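4.2 Mise en service du surmatelas chauffant Altton 300

Attention : ne pas raccorder l'appareil au secteur avant la fin de l'étape 4.

1. Retirer la literie et poser le surmatelas à plat sur le matelas, sortie du câble côté pieds.
2. Passer les sangles élastiques sous les angles du matelas. Épaisseur minimale du matelas : 80 mm.
3. Vérifier l'absence de pli dans la zone chauffante. Un pli peut déclencher la sécurité thermique (code 422).
4. Recouvrir d'un drap en coton, puis brancher la commande Hubmann jusqu'au déclic.

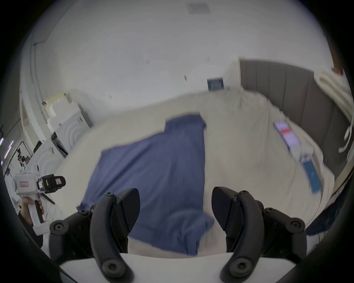
Fig. 7 – Lit avec drap de couleur crème.

Les plis superficiels du drap sont sans incidence sur le fonctionnement.

5. Régler la commande sur la position 5 pour le préchauffage. Durée : environ 30 minutes selon la température de la pièce.
6. Revenir à la position 1 ou 2 avant le coucher.

Remarque : une légère odeur peut se dégager lors de la première utilisation. Aérer la pièce.

Attention : ne pas utiliser d'épingles ni d'autres objets métalliques pointus. Ne pas plier l'appareil encore chaud. En cas de code 422 persistant, débrancher et contacter le service Nollirent.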